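3.2 Workspace and object set

All demonstrations of the Fledow task were collected in one enclosure with three walls, colored orange and blue. Two arms are mounted side by side on an aluminum rail at the front edge, and a white two-tier shelf stands at the back. The floor has a gray marble pattern, which we kept because plain floors made the depth estimate less stable in our January trials. The objects are small toys, mostly vehicles, and their placement is changed by hand before each episode.
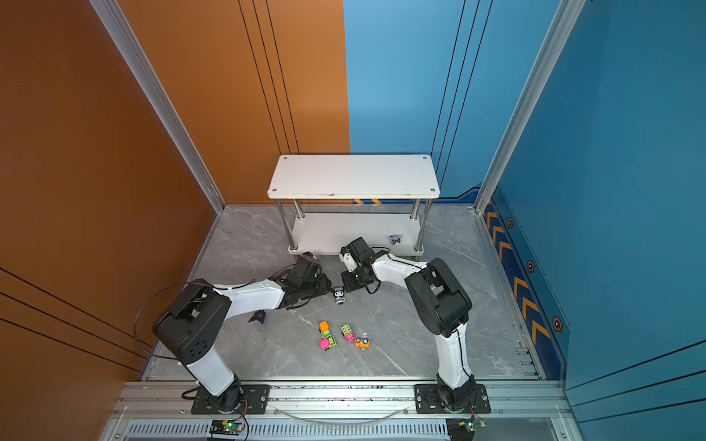
3.3 Labeling of arm roles

The operator controls both arms, but in many moments only one of them is close to an object. We therefore assign to each time step a role for each arm, either "reach" or "support". The labels were made in the Trevevton tool by 2 annotators, who worked separately. From 394 recorded episodes we removed 139 in which the annotators did not agree on the first role change. The remaining episodes are used for training the policy.

Moments when both grippers are near the shelf, as in Figure 2, are the most difficult to label. In these cases the annotators were allowed to look up to 2 seconds ahead.

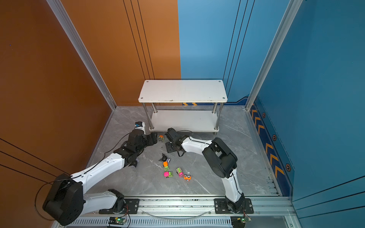

Figure 2. Both grippers in front of the two-tier shelf, with toy vehicles on the floor between the arms.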